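Subject: Re: [tiltley-allotments] Shed shelving and the December clear-out
From: Vasilis Kovačević
To: tiltley-allotments list
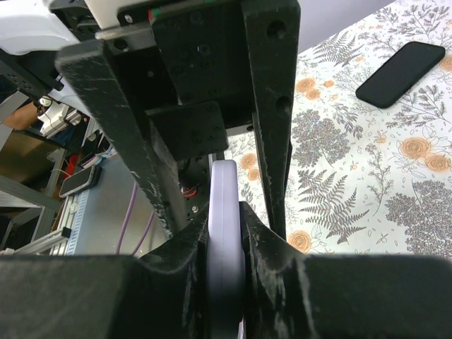

The lavender disc, edge on.

Yến, thanks for setting it all out. Replies below your points, and a few things of my own at the end. I've cut the parts that everyone has already agreed on.

Yến Khổng wrote:

> The seed shelves in the long shed need emptying before December. Last
> year we lost most of the beans to mice and the onion sets went soft. I
> would like everything in tins or jars with the lid on, and the name of
> the variety on the lid as well as the side. Paper packets can stay in
> paper if they go inside a tin.

Agreed. I have 42 screw-top jars at home which I can bring down on the next dry morning. They held pickles, so they want a day with the lids off first. The large ones take a full bag of broad beans with room to spare. The small ones are good for lettuce and leeks.

On labels, I would use pencil on masking tape. We tried felt pen two winters ago and most of it had faded by spring, and there are still three jars on the top shelf that could be anything from kale to turnip. I'll sow a pinch from each on damp kitchen paper and see what comes up. If they turn out to be dead they can go on the heap.

> Old seed: my view is that parsnip and onion should be thrown out after
> one season, and everything else kept for three. Does anyone disagree?

Only about tomatoes. I had good rows this year from Stirkier seed that was five years old, kept in the drawer in my kitchen. Peas seem to do well for longer than the packet says too. Parsnip I agree with completely. I've never had a decent row from second-year seed and I've stopped trying.

For anything doubtful, count out ten seeds, roll them in a damp cloth and leave them somewhere warm for a week or so. If fewer than half sprout, sow thickly or don't bother.

> The Trương beans. We have one jar left and I don't want it split
> between too many people. Could two plots grow them purely for seed next
> year, well away from the other runners?

I can take half the jar. My plot is at the bottom by the lane, 90 metres from the nearest bean row if the plots beside me stay in potatoes as planned. Bees don't respect that sort of distance, but it is the best we have on this site. If somebody at the top end would take the other half, we'd have a spare crop should one of us be hit by slugs or a late frost.

Please leave the pods on the plant until they rattle. Last time a lot were picked green and brought indoors, and the beans inside shrivelled. If the weather turns wet, pull up the whole plant and hang it upside down in the shed.

> Seed order: the discount from Jostuletti starts at 200 pounds. We were
> a little short last time. Please send me your lists early.

My list is mostly the same as last year: shallots, two sorts of carrot, beetroot, a winter cabbage and a lot of spinach. I'll send quantities separately. I'd also share a bag of seed potatoes, second earlies for preference, as a full one is far too much for me. If we're still short, green manure would make up the difference. Several of the top plots stood bare all last winter and the soil ran down on to the path – a bit of rye or field beans would have held it.

A few other things.

The shed roof is letting in water again at the north corner. It drips on to the second shelf, so please don't put anything in paper there for now. I have a piece of felt big enough to cover it and need someone to hold the ladder.

The water goes off at the main tap in December, as usual. Empty your butts if they're the thin plastic kind. I leave mine a third full with a length of timber floating in it and have never had one split, but I know not everyone agrees.

There are 4 trays of leek seedlings by the gate which were left over from my sowing. They're thin but healthy enough. Take what you want and leave the trays, please, as I need them for the sweet peas.

I can be at the shed from ten in the morning for the clear-out and will bring a brush and a flask. If you have spare tins with tight lids, leave them inside the door on the left.

Vasilis
Plot by the lane, Tiltley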